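Handout 7, Machines and Everyday Work
Instructor: Eulalia Cabral
Read before the discussion section. Bring the worksheet from Handout 6.

## Can a machine do the chores yet?

The short answer for this course is: some chores, in some rooms, with some help. Today's notes are about what "some" means and how to read the claims people make.

### 1. Two kinds of chore machine

**Single-purpose machines.** A dishwasher, a washing machine, a floor-cleaning robot. Each one works because the job was changed to suit the machine. Dishes go in racks. Clothes go in a drum. Chairs get moved before the floor robot starts.

**General-purpose machines.** One or two arms, some cameras, and software that is supposed to handle many jobs. The job stays as it is and the machine has to cope. Nearly all of the open problems are in this group.

Shop floors sit between the two. A welding arm is general hardware, but the parts arrive in the same place every time. Take away the fixture and you are back to the kitchen problem.

### 2. What makes a chore hard

- Soft things change shape when held. Towels, bags, sponges.
- Thin, flat things are hard to get a finger under.
- Shiny and clear things confuse cameras.
- The order of steps matters, and a mistake early on may not show until later.
- "Done" is often a matter of opinion. Ask two people whether a counter is clean.

Aubert's term for the last one is the *finish problem*. It will be on the reading quiz.

### 3. Reading a success rate

The Plarnmont trial is our main case. The group ran 3,396 attempts at table-clearing jobs. Of these, 2,553 were counted as successes. That is 75 percent.

Before you quote that number, look at the next one. In 1,382 of the successes, a person had set the objects out by hand at the start. The remaining 1,171 began with objects left wherever the last attempt put them. The report does not split the failures the same way, so we cannot work out a rate for each condition.

Questions to ask of any trial:

1. Who set up the table?
2. Was a person allowed to step in?
3. How many different objects were used?
4. How long did one attempt take?

Vidal's review of the trial (in the May packet) raises number 4. A job that takes a person a few seconds can take an arm a good deal longer, and the rate alone won't tell you.

### 4. Moving one object 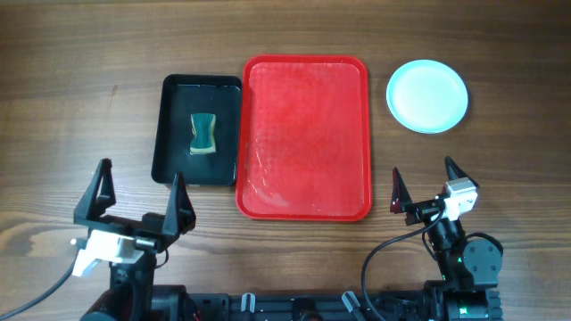
*Reading time: 3 minutes*

Take a sponge in a black tray, a red tray beside it, and a plate off to the right. There are two arms, both with open grippers. Suppose the instruction is "put the sponge on the plate."

The sponge is nearer the left arm and the plate is nearer the right. One plan is for the left arm to pick up the sponge and set it in the red tray, where the right arm takes over. Another is to use one arm for the whole move, if its reach allows. Write down both plans as steps. Note where each could fail, and what the machine would need to sense in order to know that it had failed.

Then change one thing: the sponge is soaking wet. Which steps in your plans are different?

### For next time

Read Bodin, chapter 4, and the Mwakyusa case, page 204 of the course reader. Written plans from section 4 go to Loïc Vasseur before class, one page at most.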